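Re-tiling the utility room floor, part two: layout, grout and movement

The first part covered removal of the old vinyl and the state of the slab underneath. By the end of it I had a bare concrete floor with a low corner by the drain, a stack of white tile, and no decision on grout. This part covers the decisions and the order of work. The house is in Nistusville, on clay soil, and that affects a few of the choices below.

The slab was checked with a straightedge in both directions and along both diagonals. The worst dip was by the floor drain, as expected, and part of it was intentional fall. The rest was poor finishing. I marked the low areas in pencil, primed, and filled with a cement-based leveler, keeping a foam dam in place so that none of it reached the drain. The leveler was left overnight. The bag says four hours before foot traffic, which may be correct in a warm room. Mine was at 9 degrees C in February and I did not test the claim.

Layout took longer than any other step. The usual advice is to start from the center of the room and work outward so that the cuts at opposite walls match. I used this as a starting position only. The doorway is the one place where the floor is always seen, and the far wall is behind the washer. A balanced layout would have left a narrow strip at the threshold, so I shifted the whole grid toward the door until the first row was a full tile. The resulting sliver at the back is hidden and I have not thought about it again.

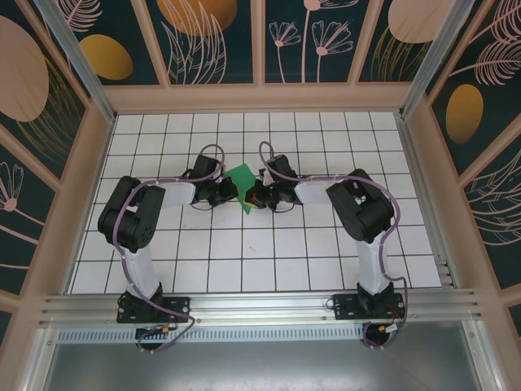
Square tile on a straight grid is unforgiving. A running bond hides small differences in tile size because the joints only have to line up in one direction. On a grid every corner is a four-way intersection, and an error of one millimeter at one corner is visible from standing height if the grout is dark. I sorted the tile before starting. The boxes came from two production lots, and the second lot was very slightly larger. Mixing them at random would have produced a wandering joint. I used the first lot for the open floor and the second under the appliances, with the change of lot along a single line.

Reference lines were snapped with a chalk box, then checked with a 3-4-5 triangle. I scaled it up to 6-8-10, in feet, as the small version is too sensitive to the thickness of the line. The room itself is out of square by a noticeable amount. The lines follow the door wall and ignore the others.

The mortar is a Netivholm polymer-modified thinset, mixed by hand in small batches. A paddle mixer at high speed pulls air into the mix and I have had weak patches from that before. Trowel ridges all ran in the same direction, so the air could escape when the tile was pressed and moved across them. I lifted one tile out of every few rows to look at the back. Coverage was good everywhere except along the first row, where I had let the mortar skin over while cutting around the door casing. Those tiles came up and went down again on fresh mortar.

Working time was the limiting factor. In a cold room thinset stays workable longer in the bucket, but the skin forms at nearly the same rate if there is any draft. Closing the door helped. 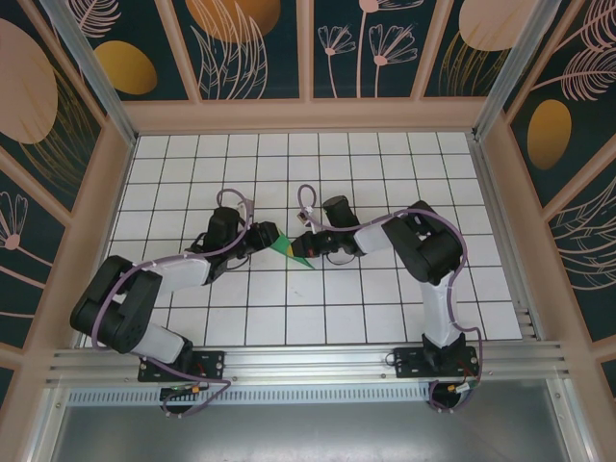

Grout color was the subject of more indecision than it deserved. White grout on white tile looks uniform for a few weeks and then looks dirty in the traffic path. Mid gray is the standard compromise. I chose near-black, for three reasons of unequal weight. Dark grout does not show dirt. It was in stock. It also gives the room a ruled-paper look that I happen to like. The drawback is that it shows efflorescence as a pale haze, and on a slab over damp clay that is a real risk. I mixed it with the minimum amount of water and wiped with a sponge that was barely damp.

Dark pigment can also stain the tile. Glazed tile is mostly safe, but fine crazing or pinholes will hold it. Test on an offcut. I ran grout over a spare tile, left it for an hour and cleaned it, and there was no residue. Unglazed edges at the cuts did take the color, and those are all under the baseboard.

Movement joints are the item most often skipped in a small room. Tile expands, the slab moves with the seasons, and if the field is grouted hard against the walls the stress has to go somewhere. I left a gap around the full perimeter and filled it with closed-cell foam and flexible sealant. For the foam I tried both cut sheet and round backer rod. Sheet is cheaper and can be folded double where the gap widens, but it springs back out. 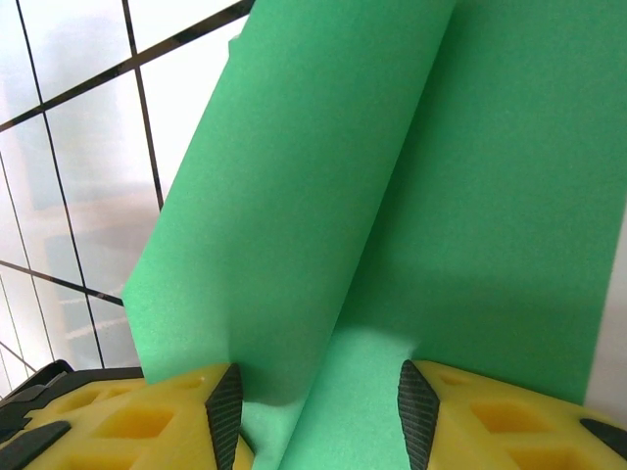

Green foam sheet, folded once.

Backer rod was easier in every respect and I would use it from the start next time. The rod should be somewhat larger than the gap so that it holds by compression. The sealant then bonds to the two sides only, and can stretch. If it bonds to the bottom as well it tears at the first large movement.

Costs, leaving out tools I already owned: 870 dollars for materials, of which the tile was 803 before the discount for mixed lots was returned as store credit. I also received a quote from Lellmont for the complete job. It was a little over 4000 dollars, including removal and disposal. That was a fair price for the amount of kneeling involved. 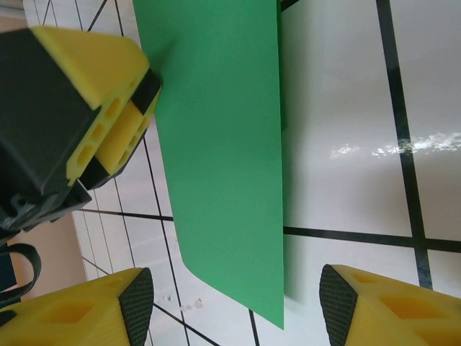 Sealing is still outstanding. The grout manufacturer asks for a full cure first, and given the temperature I am giving it longer than the stated period. The sealer will be a penetrating type. Film-forming sealers peel on floors that get wet from below.

Two defects remain. One tile near the drain has a lipped edge that catches a mop, and I will grind it with a diamond pad. There is also a hollow sound under one tile by the water heater. It carries no load and I intend to leave it alone until the grout around it cracks.

Part three will cover the threshold, the baseboard and the drain cover, which has to be ordered in a different size.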